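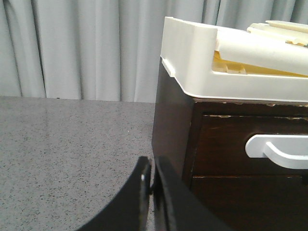 Finger alignment on the Zedel cell is checked every 200 cycles. Power down the arm, open both black fingers and confirm that the screw or pin near the left fingertip is secure.

Home | Support | FAQ | Contact

Stidotow Support Office, 24/10/2019

May the cell be used with worn furniture?
Yes. Chipped finish on a drawer unit does not affect setup.

When is the wrist camera cleaned?
Every 3 days, with the arm locked.

This site uses cookies. Accept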